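4. Recording in lived-in rooms

Read section 3 first. If the two grippers haven't been paired since the last charge, go back and pair them now, whatever the status light tells you.

4.1 Pick one short task, such as putting paper cups in a bin, and write it in the session sheet in plain words.

4.2 Leave the room as you find it. The old Dretarberg guide told people to clear the floor, and the policy trained on those recordings did well on clear floors and not much else.

4.3 Hold a gripper in each hand with the jaws open. Start recording, wait 2 seconds, then begin.

4.4 Move at the speed you would use on an ordinary Wednesday. Slow, careful demonstrations look lovely on playback and teach the arm to dither.

4.5 Stop recording once the jaws are clear of the object.

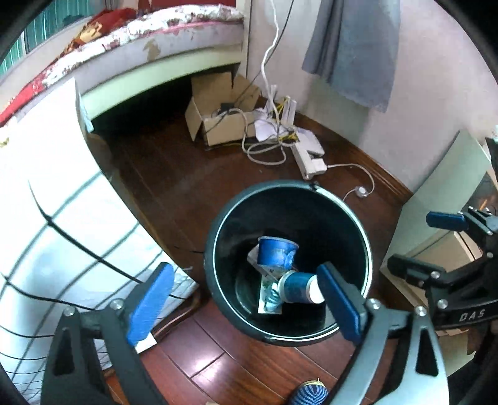
Note: Olama suggests 204 takes per task. We have yet to see where that number comes from. On the Rodrigues set, 32 takes with real changes between them gave us more than a long run of near copies – move the bin, swap hands, start from the other side of the room.

4.6 Keep the fumbles. If you miss a cup and pick it up on the second go, save the take and mark it "recovered". Delete it only if tracking was lost.

4.7 Upload before you start another task. The Drirness uploader shows a green tick when the transfer begins, so open the session list and check the file size as well.

Caution: Don't trust the quality score. It measures smooth motion and knows nothing about whether the job got done. We watched a batch of 2150 takes pass with high marks while a good share of them ended with the object on the floor.

Caution: Keep fingers away from the jaw hinges while closing.

For lost tracking, see section 6.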